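Plerkine Two-Arm Tabletop Cell
Planning and Budgeting Sheet

Supplier: Plillov
Product line: Plerkine
Sheet revised: 20th December

Overview

The Plerkine cell is a two-arm station for light pick-and-place work on a flat table. It is sold as a base package with optional modules. This page lists what the base package contains, what it leaves out, and what a buyer should have settled before asking for a quote.

Prices are in US dollars, before tax and freight. They apply to orders placed before the end of February.

Base package

Two arms with mounting plates
Two parallel two-finger grippers, black
One controller with power supply
One emergency stop, wired
Cable set, 18 ft
Simulation license for one seat, 12 months

Price: $3,561 per month on a lease of two years or more. Purchase prices are quoted on request and depend on the mounting option.

Not included

Table or stand
Guarding or light curtain
Overhead camera and bracket
Compressed air (the standard grippers are electric and do not need it)
Packaging, bins and part carriers
On-site installation

Options

Fung vision module. Adds object location for mixed items. $600 per month on the same lease term. Requires the overhead camera.

Matero soft fingertips. A clip-on set for produce and other items that mark easily. Sold in pairs. One pair is needed per gripper, so a full cell takes two. Fingertips are a wear part and belong in the consumables budget.

Second simulation seat. Priced per year. Seats are tied to a user account and can be moved once per quarter.

Lease totals

The base package with the Fung vision module comes to $4,161 per month. Buyers who already own a compatible controller can drop ours from the package, which brings the base figure to $3,003. Compatibility is checked by serial number before the order is accepted. Used controllers bought from a third party need an inspection first, and the inspection fee is not refunded if the unit fails.

Table and layout

The arms mount along the near edge of the table. The surface should be flat, matte and a single light color. White is the usual choice. Glossy laminates cause trouble for the vision module under strip lighting.

Leave the middle of the table clear. Either arm may need to cross it with an item in the gripper, and a bin placed there will force longer paths. Deep containers go toward the far side. Shallow ones, such as plates and trays, can sit closer to the arm that will pick from them.

Check the wall height of any carton against the length of the gripper before fixing the layout. An open carton set at an angle to the table is acceptable if its opening stays within reach of the arm that fills it. Flaps should be folded down or removed.

Item mix

Quotes are based on the items the buyer submits. Send the longest, the shortest and the heaviest, plus anything round. Round items on a curved dish can roll when touched and usually need a slower approach speed. Long items are gripped across the narrow side, so their orientation on the plate matters. Stems and leaves should be mentioned in the item list, as they change the outline seen by the camera.

Simulation before purchase

Every quote request includes one simulated layout at no charge. The buyer supplies table dimensions, container sizes and the item list. Plillov returns a layout file and still views of the proposed setup. A second layout is free if the item list has changed. Further layouts are billed by the hour.

Simulated reach and clearance are reliable for planning. Grip force and cycle time are not, and should be confirmed with real items before the lease is signed.

Lead time and installation

Base packages ship in six weeks. The vision module adds two. Buyers who install the cell themselves should allow three working days with two people, not counting electrical work or guarding. A risk assessment for the finished cell remains the responsibility of the site.

What to send with a quote request

Table length, width and height
Container list with inside dimensions
Item list with weights
Supply voltage at the installation point
Lease or purchase
Controller serial number, if reusing one

Sample layout: produce plate and open carton 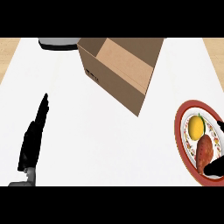 Reading time: 4 min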